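Robot Rules: How People and Robots Share a Room

Ages 8 to 11

A road has rules. Cars stop at a red light, and people on foot wait for the walk sign. A room where robots work has rules too. Some are written down in long documents called standards, and others are just good habits that everyone in the room agrees to follow.

This page explains what the rules are, who makes them, and what they ask people to do.

What is a standard?

A standard is a written agreement about how to do something safely or well. The plug on your lamp fits the outlet in your wall because the two companies that made them used the same standard.

Robots have standards as well. A standard might say how hard a robot is allowed to push if it touches a person, or how quickly it has to stop when someone presses the stop button. Engineers, factory workers and safety experts write these documents together. They argue over the words, sometimes for years, and they change the rules when they learn something new.

Fiona Farquharson looks after safety at a robot workshop in Flutotthorpe. Her rule book is a blue binder with 279 pages in it. "I don't know it all by heart," she says. "I know where to look things up, and I look things up every day."

Rules for the floor

Many workshop accidents have nothing to do with a robot. Somebody trips on a bag or slips on a spill. So the first rules are about the floor.

Keep the walkways clear. Bags and boxes belong against a wall or on a shelf.

Walk, don't run.

If you put something down to work on it, tell the people near you.

Leave room around the stairs and doors, so that everyone can get out quickly if an alarm rings.

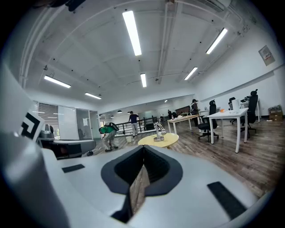

Floor rules matter even more when people and machines use the same space. A robot that moves around needs a path, and so do the people. Some workshops put colored tape on the floor to show which areas are for robots. Others put up a fence with a gate, and the robot stops by itself when the gate opens.

Rules for hands

A gripper is the part of a robot that picks things up. It does the job of your hand. Some grippers are made for a person to hold and move around, so that a robot can later learn from the way the person moved.

Any gripper can pinch. The place where two parts close together is called a pinch point. These are the rules for pinch points:

Keep your fingers out of the gap, even when the tool is not moving.

Tie back long hair and tuck in loose sleeves.

Turn the power off before you clean or fix anything.

Look at what you are about to pick up. Glass, knives and hot things need a grown-up's plan first.

Iona Cairns trains new workers at the same workshop. Before anyone uses a tool, she goes through a checklist with 20 questions on it. Is the cable in good shape? Are the screws tight? Does the stop button work? If one answer is no, the tool goes back on the shelf until it is fixed. The whole check takes about 2 minutes.

Rules about cameras

Robots often use cameras to find their way and to see objects. A camera can also record people. That means there are rules about privacy, too.

People should be told when a camera is on. They should know what the pictures are for and who will be able to look at them. They can ask questions, and they can say no. Pictures that are no longer needed should be erased. In many places, some of these rules are part of the law.

Who checks?

Rules only help if people follow them. In a workshop, an inspector may visit and look at the machines, the exits and the paperwork. Workers check each other as well. If you see a problem, you say so, even if you are the newest person there — and the person in charge has to listen.

Try it yourself

Choose a room at home or at school. Pretend a robot the size of a large dog will start working there in the morning. Walk through the room slowly and write down:

What could the robot bump into?

What could a person trip over?

Where would you put the stop button, so that everyone can reach it?

Now write five rules for your room. Read them to someone else and ask if any of them are hard to understand. If a rule is confusing, change the words and read it again.

Words to know

Gripper: the part of a robot, or a tool, that holds objects.

Inspector: a person whose job is to check that rules are being followed.

Pinch point: a place where moving parts can close on a finger.

Standard: a written agreement about how to do something.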